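Household Care, Level 2
Handout: The sitting room — soft furnishings, then the floor

Work from the top down. Sofa and cushions come first, then shelves and small tables, and the floor last of all. Crumbs and fluff from the seats end up on the tiles, so a floor swept early has to be swept again.

Take each cushion off the sofa and look at both sides. Check the care label before washing. Fuzzy covers should be brushed in one direction and kept out of the tumble dryer. Cloths left on the floor go in the wash pile.

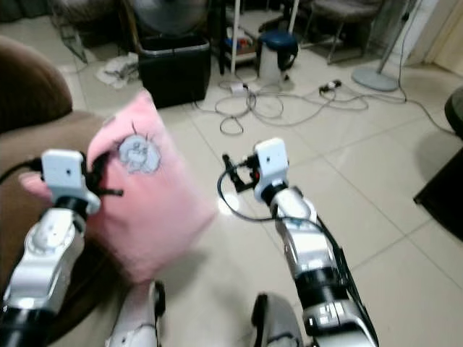
Pink cushion held up beside the brown sofa.

Trailing leads need dealing with before any sweeping or mopping. Switch off at the wall, unplug, and wipe each lead with a dry cloth. Coil it loosely — never tight round the hand — and fasten it with a tie. Power strips must be kept off a floor that is to be mopped. Fans and light stools can be moved to one side.
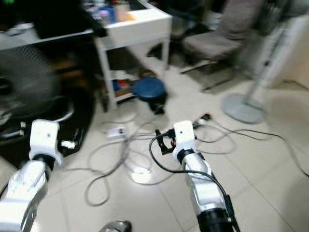
Text and pictures: Rhona Rennie

Pale tiles show streaks when too much cleaner is used. Half a capful in a bucket of warm water is plenty. Mop towards the door and let the floor dry before the leads go back.

For next time: read section 2 and bring one care label from home.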